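Skelari list archive: home crafts and mending
Subject: Re: [skelari] Cutting out on a small table
From: Maiara Dantas
Date: 17/02/2022

Hello all, and thanks Lindalva for getting this one going again. My own table with the white sheet on it:
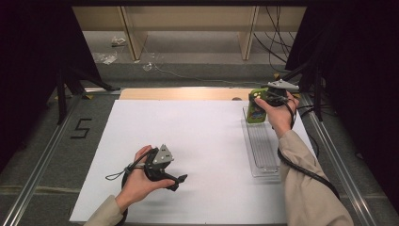
1. The quoted bit, so we all know what I'm on about

Lindalva Aguiar wrote:
> I've got 3 metres of the blue cotton from Coutinho and nowhere
> to cut it. The kitchen table is too short and the floor does my
> knees in. Last time I folded it over the end and the back piece
> came out longer on one side. Does anybody cut curtains on a
> small table and get them straight? Also, do I wash it first? The
> shop said no need but I don't trust them after the green stuff.
>
> Lindalva

2. Washing

Yes, wash it! I don't care what the shop said. I had a pair of bedroom curtains from the same place that fitted beautifully until May, when I put them through the machine and they came out hovering above the sill like school trousers. Same heat you'll use later on, no softener, and iron it while it's still a bit damp. If it's the heavier cotton I'd do it twice, but I know Gervásio thinks that's daft.

3. Getting it straight

What I do is snip the edge and pull a single thread right across the width. It leaves a faint line and you cut along that. It takes ages with a dark fabric (good lamp, cup of tea, no telly) but it beats any ruler I've owned. If the thread snaps, cut up to where it broke, find the end again and carry on. Don't tear it unless you've tried a scrap first, some of these cottons go wavy all along the edge.

For the length, put a chair at each end with a cushion on it so the cloth is held up level with the table. It's the weight hanging off the end that drags it, I'd bet that's what happened to your back piece. Then work in sections and weigh it down as you go. I use tins of tomatoes. Wagner swears by big washers from the hardware shop and he's probably right, but I can't eat washers.

4. Hems

Leave more than you think. I allow a double hem at the bottom and I tack it, hang the curtains for a week and only then sew it properly. Cotton drops a little. The pair in my hall dropped more on the window side than the other and I'd have been furious if I'd already stitched them.

Solange, you asked off list about thread. I've gone back to the Ovix one, the 200 metre reels, and it's been fine on both my machine and my mum's old one. The cheap multipack I bought before that shed fluff everywhere. I wouldn't bother with a special needle for plain cotton, an ordinary 100 does me for anything curtain weight, just put a new one in.

Lindalva, how wide is your window, and are you lining them? If you are, wash the lining too. I've got a bit of cream lining left over from the Rurnatwood hall job that you're welcome to, it might do one side at least.

Got to go and fetch the shopping in.

Maiara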